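Unit 4: Charging Decisions in Drug-Related Deaths
Course notes, June
Prepared by the Criminal Procedure teaching staff, Nadthorpe

4.1 Causation

The prosecution must show that the drug supplied by the defendant caused the death. Where the autopsy finds a single substance, this is often settled on the toxicology report alone. Mixed findings are harder. Some states ask whether the person would have lived without the drug in question; others accept a substantial factor. Read the Pagano problem (packet, page 56) before class and note which test the trial judge applied.
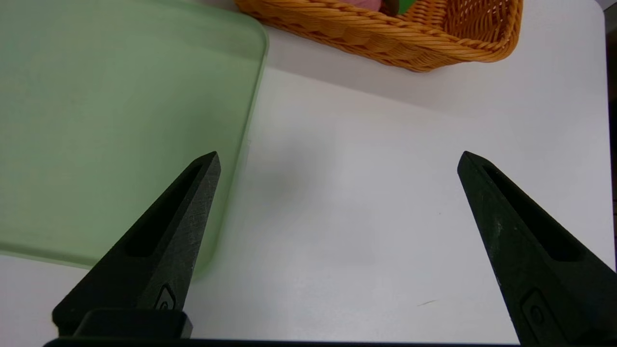 Fig. 1. Green tray and orange woven basket on a white tabletop.

4.2 Delivery

Delivery does not require a sale. Handing over a drug for free is enough under most statutes. Joint purchase is a recognized defense in some courts — the argument is that two buyers who take possession together have not delivered to each other. The Anard problem (page 89) turns on this point. 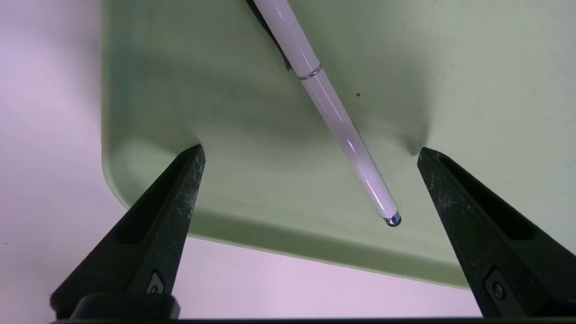 Phone records are the usual proof of delivery. Messages must be authenticated, and the state must tie the account to the defendant. A name on a contact list is weak evidence when it stands alone.

4.3 Delay in charging

Months may pass between the death and the complaint. Check the limitations period first, then any due process claim. The defendant must normally show actual prejudice — a lost witness, for instance.

Reading for next session: packet, pages 89 to 107.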